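Packing and Bench Working Group
Minutes of the regular meeting

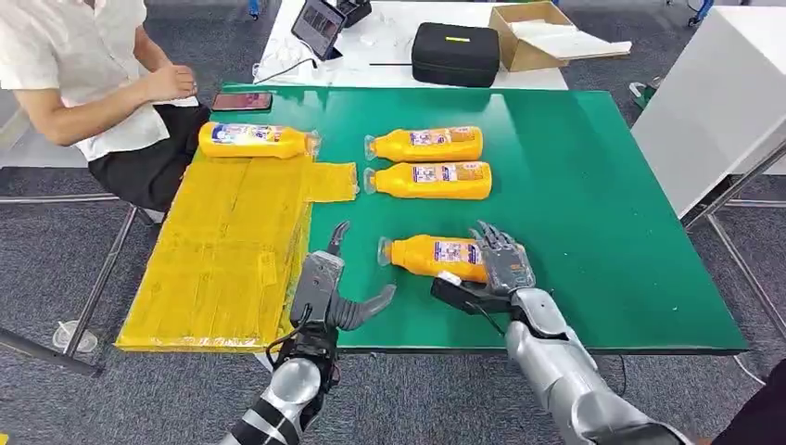 Løken, Sunday, September 28, 2025

1. Minutes of the previous meeting
Approved with one correction. Item 6 should read "Civach bench," singular.

2. Bench surface
The green mat stays in use on the packing bench. The gloss finish reflects the overhead lights, and labels are hard to read from the seated side at certain angles. Two options were discussed: a matte mat, or moving the light fitting. Trodetti has quoted for the mat only. Decision deferred until a price for the light fitting is available.

3. Bottle handling
The yellow bottles continue to be laid on their sides for label inspection. Current practice does not fix a neck direction, and bottles on the bench may point either way. It was agreed that necks will point left before bottles go into the carton. The instruction sheet will be changed to match. No change to the label itself. The blue print was reviewed and accepted in April.

The order for this run is 4,000 bottles, to be delivered in 14 lots. Lots 1 to 9 have been released. Lot 10 is on hold pending a cap torque check by Civach.

4. Taped cardboard panel
The yellow taped panel at the left of the bench was reviewed. Points recorded:
The overlapping tape has wrinkled, and the surface is uneven. Bottles should not be stood on it.
The panel extends past the front edge of the bench. Staff on the left side have asked for it to be moved back.
The small flap on the right side takes up space on the mat. One proposal was to trim it flush. The other was to fold it under and tape it down. The meeting preferred trimming. The offcut goes in cardboard waste.
A replacement panel in a single sheet will be priced. Until then no further tape is to be added.

5. Tape stock
Yellow packing tape from Nullo is below the reorder level. Reorder approved at the usual quantity. A request to change to clear tape was not supported. Yellow remains the standard color for bench fixtures.

6. Seating
The stool height at the left position was raised again. An adjustable stool will be tried for one lot and the result reported.

7. Actions
Instruction sheet, neck direction: packing lead, before lot 11.
Panel position and flap: bench lead, this week.
Light fitting price: facilities.
Cap torque result: Civach, in writing.
Tape reorder: stores.

8. Other business
Carton dividers arrived with two sizes mixed in one pallet. Stores will sort them and notify Trodetti.

Next meeting to be set when the lot 10 result is received.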